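Wrist-view simulation bundle: what you get, what it costs, what to put aside

Skarkham Reach is the planning package we sell to people who would like a robot arm in a room and would prefer to find out on a screen that it won't fit. It comes from Hovonmont, who supply the scenes, and runs on any arm model in the Shibata and Anano ranges. We have sold both makes for years and have the delivery bruises to prove it.

The package is meant for the stage before the purchase order. You have a room, a rough idea of the job and a manager who has seen a video. What you don't yet have is any notion of whether the arm can get a gripper past the edge of a hatch and pick something up on the other side. Buying the arm first is one way of finding out. It is popular, and it keeps our returns desk busy.

What's in the bundle

Scene library, 31 rooms. Domestic and light commercial, mostly. Every room can be edited: walls moved, openings widened, furniture put somewhere sillier. The floors and worktops are a matter of taste and the taste is Hovonmont's.

Two-finger gripper model. Adjustable finger length and opening. If you already own a gripper, send us the drawings and we'll match the sizes. Please send actual drawings. We have had a photograph of a gripper next to a mug, and mugs vary.

Wrist camera view. Any run can be played back from the wrist, from overhead or from wherever a person would be standing and worrying.

Collision log. A plain list of what touched what, in the order it happened. It makes humbling reading.

Ten seats for one year. After that it's a renewal, and we do write to you beforehand.

Why the wrist view matters when you're spending money

Floor plans flatter everybody. On a plan, an opening in a wall is a gap with two neat ends, and the arm is a circle showing how far it can reach. If the circle goes through the gap, the meeting moves on to colours.

From the wrist, the same opening has a thick frame with depth to it, it arrives at an angle, and your own gripper is in the way of half of what you wanted to see. Things on the far side go behind a finger at exactly the moment they become interesting. None of this appears in a quotation, ours included.

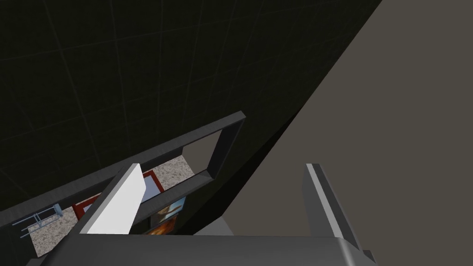

Skarkham Planning and Supply – Pre-purchase Team

With the fingers open and the opening tilted across the view, the left finger already hides part of the red picture frame, and the little painting beside it is partly lost as well. A customer planning to fetch small objects from a position like that has some decisions to make, and they all have prices attached. A second, fixed camera is the cheap one. Longer fingers are cheaper still until you ask them to hold anything heavy. Moving the arm's base costs nothing on screen and a good deal once it has been bolted down.

Notice also how plain the big surfaces are. A dark tiled expanse and a smooth brown-grey panel give a camera very little to go on, and that's true of plenty of real rooms, especially recently decorated ones. If your own walls are like this, allow for markers in the budget. They are stickers. They will be the least expensive thing on the order and the item most argued over.

Budgeting

The bundle is £2000, plus VAT, for the ten seats. Delivery is by download and so is free, although one customer did ask for it on a pallet.

Matching your own gripper is included for the first model. Adding your own room is quoted separately and depends on how much of the room you can tell us. A measured drawing is best. A sketch with "big-ish" written on it will be treated with respect but will take longer.

You will need a computer with a decent graphics card. Most engineering offices have one somewhere, generally under the desk of the person least willing to share it. If you have to buy one, put it on the same budget line as the software, or it'll be forgotten until the week you need it.

Then there's time. We suggest keeping back a fortnight of one person's attention between getting the package and ordering the arm. Customers who skip this tend to ring us afterwards, and we're always pleased to hear from them, within office hours.

What it won't do

It won't tell you which arm to buy. It'll tell you which arms can't do the job in the room you've described, and the ones left over are a conversation.

It doesn't model cables well. Cables in real life go where they please, and the software has not caught up with them. Leave slack and check on site.

The lighting in the standard scenes is even and flat. Your building has a window that the sun comes through at teatime. There is a lighting editor for this and we'd urge you to open it at least once.

It is not a safety assessment. You still need one of those, from someone qualified, and the collision log is no substitute however long it gets.

Ordering

Quote part number 1534 with your purchase order, along with the make of arm you have in mind and whether you'd like the Shibata or the Anano models loaded first. Both are included, so the question only decides which you see when you open it.

Education customers can spread the cost over two budget years. Orders placed before the end of October go on this year's price. We don't do a trial version, but we will run one of the standard rooms for you on a call, with your choice of arm, and let you drive. Have a go at the hatch.

Returns: unopened licences only, within 31 days. An opened licence can be moved to another site in the same organisation if you let us know in writing.

Still undecided? Measure your narrowest opening, including the thickness of the wall, and send us the figures with your enquiry. The thickness is the one people leave out.

Prices on this page checked 7th June.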